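Filed under: Kitchen Table, Notes from Clulcombe

Putting the tea back into teatime

I've been on a bit of a mission since April, and anyone who's had the misfortune to ring me at four in the afternoon will know all about it already. I'm bringing back proper tea. Not supper, and not a mug gulped over the sink while the washing machine does its last spin, but a sit-down affair with a cloth and a pot and something sweet on a plate!

It started with my gran's teapot, which came to me in a box of bits when we moved to Clulcombe and then lived on top of the wardrobe for years. It's brown, it's chipped on the lid and it pours like a dream. I gave it a wash one wet afternoon, made a pot, and then felt silly drinking it on my own at the end of the worktop. So I laid the table. Then I thought, well, I may as well do this tomorrow too.

The cloth matters more than I expected. I'd always thought of tablecloths as a Christmas thing, something to iron and fret over, but a light one with a small print hides a multitude of sins (tea, mostly) and makes even a shop-bought biscuit look as though some effort went in. I don't iron mine. I hang it out, fold it damp and smooth it down with my hands, and if there's a crease up the middle then there's a crease up the middle.

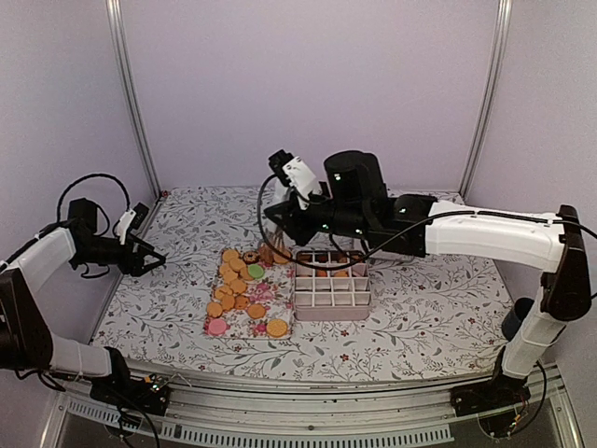

Little red flowers and leafy vines on white, my favourite sort of cloth.

If you're after one, have a rummage before you buy new. The church hall sale at Prarnilen always has a linen table at the back, and if you get there by 9 you'll have the pick of it. I've come home with two good cloths and a set of napkins that don't match anything I own. Take a tape measure! I didn't, the first time, and ended up with something that would have fitted a card table and nothing else. It's now a very smart cover for the bread bin.

Now, the tea itself. I'm not fussy about leaves or bags, and I'll fight anyone who says you can't make a decent pot with bags. What I will say is warm the pot first, and leave it 5 minutes before you pour. I used to go straight in after one and wonder why it tasted of hot water. I've also been getting through a packet of the Sarmiento blend, which my sister brought round, and it's lovely and malty and strong enough to stand up to milk. My other half says it tastes exactly like the ordinary one, but he takes two sugars so I don't think he gets a vote.

As for what goes on the plate, I've swung wildly between ambitious and bone idle. There was a week of scones. There was a lemon loaf that sank (we ate it with a spoon). Mostly these days it's biscuits, and I've found I like a mixture, a few of this and a few of that, so people can dither. I do think half the fun of tea is the dithering. My niece will look at a plate for ages, hand hovering, then take the one she takes every single time.

A tray is a great help if you've got more than a couple of people coming. You can fill it in the kitchen and carry it through in one go, and it doesn't matter if it's all squashed up together. I'd much sooner see a crowded tray than a big plate with three polite shortbreads on it.

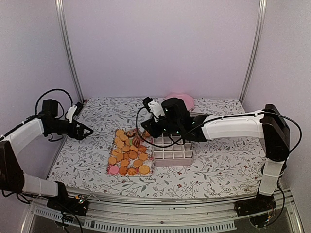 Having people round without the fuss

I used to put off inviting anyone because I thought the house had to be tidy first. It doesn't. Shut the door on the worst room and put the kettle on. Tea has a start and a finish, too, so nobody's still on your sofa at midnight, and you don't need to have cooked a thing.

I've been asking our neighbours on Wivau Lane in ones and twos, and it's been such a nice way to get to know them. I've learned who has the noisy cockerel (he's very sorry), where to get a lawnmower mended, and that three of us have been secretly cross about the same hedge for years. None of that would have come out over a text.

My only rule is that phones go on the windowsill, mine included. I break it if there's a recipe to look up.

If you've got a good biscuit recipe that doesn't need a mixer, do send it in, as mine has started making a smell. I'd also love to know how anyone gets blackberry jam out of white cotton.

331 likes | 10 comments | Share this

More from Kitchen Table
A second go at the lemon loaf
What I grew in the old sink
Is it worth mending a toaster?
The Prarnilen hall sale: what I bought and what I regret
Packed lunches for grown-ups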